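Equipment notebook, March
Sorting cell: what to ask for in next year's budget

3:10 pm. Started the spreadsheet again. Last year's version is still in the shared folder under the name "final," with a second file beside it named "final use this one," and they disagree on the price of a cable. I'm writing the reasoning down here first so that whoever opens the third spreadsheet can find out why the numbers are what they are. Probably me.

The job stays the same for planning purposes: fruit in one basket, office supplies in the other, table reset, go again. It's a cheap task to run. Baskets, paper labels, produce, stationery. Everything expensive is attached to the robot, or hangs off it, or comes by freight to fix it.

What I want out of this list is one year of running without emergency purchases. We made several of those last year, and each arrived overnight at a shipping charge that made the part look like a free gift. Rainer Janssen keeps the receipts in an envelope marked "lessons."

Item one is cabling. The current bundle is heavy where it hangs and long where it lies on the floor, and I would like it to do less of both. Kavport sells a ceiling arm with a counterweight that would carry the run overhead and drop it behind the shoulders. I like it very much. The landlord has views on drilling into the ceiling, so there is also a freestanding mast in the catalog, which costs more and takes up the floor space we were trying to get back.
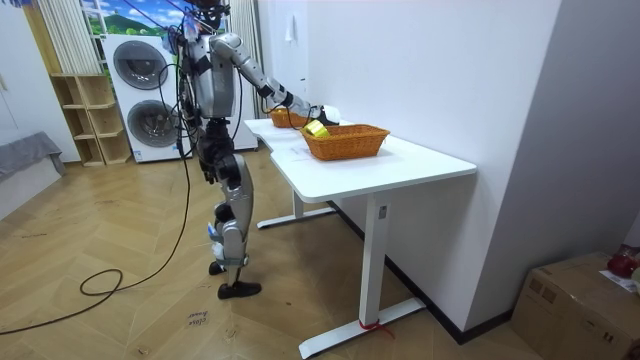

Desmond Obi: Before you put the mast in, price a shorter cable. We ordered the long one because we hadn't decided which wall the table would go on, and then we decided, and kept the long one. A made-to-length replacement with the right strain relief is a fraction of the mast. If it still drags after that, I'll sign for the mast and say nothing.

Annoyingly good point. I asked Binero for a price on a made-to-length run and got $63 for the signal side, power side to follow once they know which connector. I have sent them the connector type. I have also sent them the connector type last August, going by my outbox, but let's start fresh.

So the line now reads: cable, made to length, two of them (one in the drawer). Mast goes to the "if it still hurts" section at the bottom of the sheet.

Item two, grippers. This is where the money is and where the two quotes are. Both cover a spare gripper with a set of fingers, and neither covers what the other one covers, which I assume is how people who sell grippers learn to write quotes.

Ornholm: $2,431. Includes fingers, mounting plate, a day of remote help, and a calibration sheet. Lead time "standard," and when I asked what standard was they said it depended.

Cattaneo: $2,010. Fingers yes, plate no, help by email. They can ship from stock. The plate is a separate order and the person who quotes plates was out, so I don't have that figure and I refuse to guess it into the spreadsheet. Last year I guessed one and it turned into a fact by the second meeting.

On paper Cattaneo wins and off paper it depends on the plate. We could machine a plate. We have said that about a lot of plates. The drawing takes an afternoon, the shop takes whatever the shop takes, and then someone has to check that the new one lines up, which was the thing Ornholm's sheet was for. I am leaning Ornholm and would like to be talked out of it by someone with numbers.

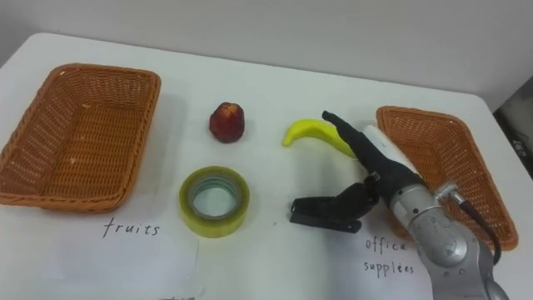 The other half of the gripper question is whether we want a spare of what we have or something different. For fruit and tape and staplers one shape of finger is being asked to do a lot of jobs. A tape roll gives you a hole and a rim. A banana gives you a curve and a suggestion. I would pay for a second finger style if they swap without tools, and neither quote says whether they do. Question sent to both. If swapping needs a hex key, a torque value and a re-zero, we will swap fingers exactly once and then write a procedure explaining why we don't.

Rule I'm proposing for the sheet, and Rainer can strike it out: no part goes in as a spare unless we know how long it takes to fit. A spare that needs a week of fitting is a project, and projects go on the other tab.

Item three, things to sort. This is the line that everyone laughs at in the meeting and then spends the most time on. I have put $200 against it. It covers baskets, fruit, stationery and tape for the year, with a bit over for whatever gets sat on. My case for not trimming it:

The object set is what the training data is made of. If we run the same few things all year we get a very expensive machine that knows that particular apple. I'd rather have a wider drawer: more shapes of fruit, a couple of staplers that aren't black, tape in different widths, something soft, something with a clip on it that will be a nuisance. None of it is pricey. Spread over the year it comes to less than one overnight delivery of the kind in Rainer's envelope.

Fruit: play fruit for the bulk of it, real fruit for occasional sessions so we don't fool ourselves. Real fruit is bought on the day out of petty cash, and I'm not setting up a purchase order for bananas. We tried to. The system wanted a part number.

Baskets: same woven style, plus a few that are deliberately different in color and height. If the policy only knows one rim we should find that out for the price of a basket.

Labels: proper printed cards, a few sets, matte stock. Handwriting varies with who holds the pen, and so does spelling. That can stay for the quick setups, and I'd like it to be on purpose. Printing is a rounding error and will be filed under stationery, where it can keep the staplers company.
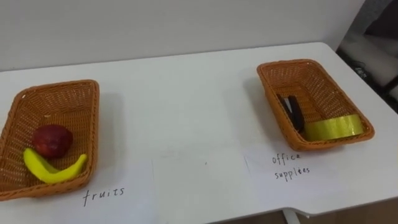

End state to budget against: fruit left, office supplies right, nothing but paper loose on the table.

Worth being clear with ourselves on what the end state costs, because that's the number I'm going to be asked for and I don't have it yet. Per reset it is somebody's time and almost nothing else. The resets are done by a person, the person is paid, and the person's hours are on a different budget that doesn't talk to this one. So on my sheet resets are free, and on the staffing sheet the robot is free, and each of us thinks the other has the bargain. I've added a note row with no amount in it. It's only there to make the next reader uneasy.

Does an automatic reset rig belong on the list? Binero has a tipping tray in its catalog that would dump a basket back out. I watched their video. It dumps the basket. Where the contents go after that seems to be a matter between the contents and gravity, and the video ends at an interesting moment. Parked. If they will lend us one for a fortnight I'd say yes. I would not buy one on the strength of the video.

Item four, table. Keep the one we have. I had a second one on the draft so that we could set up one task while the other ran, until it was pointed out that we would then need a second robot, or a lot of patience with the first one, and that either way the second table would be full of coats by April. Removed. Saved us the whole amount, and I'd like credit for it somewhere in the totals.
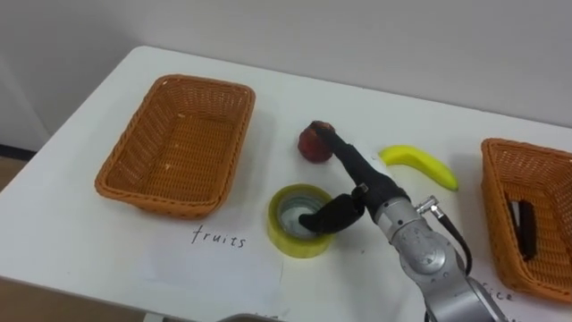 Item five, support contract. Current one lapses in the summer. The renewal letter offers three tiers named after metals, and the difference between the middle and the top is how fast they call back. We called twice last year. Once it was our fault and once it was the fault of a firmware update that they called us about before we had finished dialing. I'm going for the lowest metal and putting the difference toward the spare gripper, on the theory that a part in the drawer calls back faster than anyone.

Desmond wants it noted that the lowest tier doesn't cover joints. Noted. I've asked for the joint price as an add-on. If it's silly we go up a metal.

Item six, crate. We still have the shipping crate's lid and not the rest of the crate. If a limb ever has to go back we need the foam at least. Kavport does custom foam; so does the packing place by the station, for less, if you bring them the part to draw around. Can't bring them the part while it's in use. Will bring them a cardboard outline and hope.

4:45 pm. Where the sheet stands:

Cable, made to length, two: Binero, signal side priced, power side waiting.
Spare gripper: Ornholm pencilled in, Cattaneo alive until the plate price arrives.
Second finger style: waiting on both.
Sorting objects and labels: $200, defend to the end.
Support: lowest tier, joints add-on waiting.
Crate foam: packing place.
Mast, tipping tray: bottom section.
Second table: gone.

Too many lines say "waiting," and the sheet is due before the end of the month. Anything without a price by then goes in at the Ornholm-style worst case with a question mark, and the question mark stays in the cell. Last time someone tidied it away to make the sum work.

To do: chase Cattaneo on the plate. Ask Ornholm what "depends" depends on. Measure the cable run from the robot to the wall with the arm stretched out to the far basket, and again with it parked. Rainer has the long tape measure.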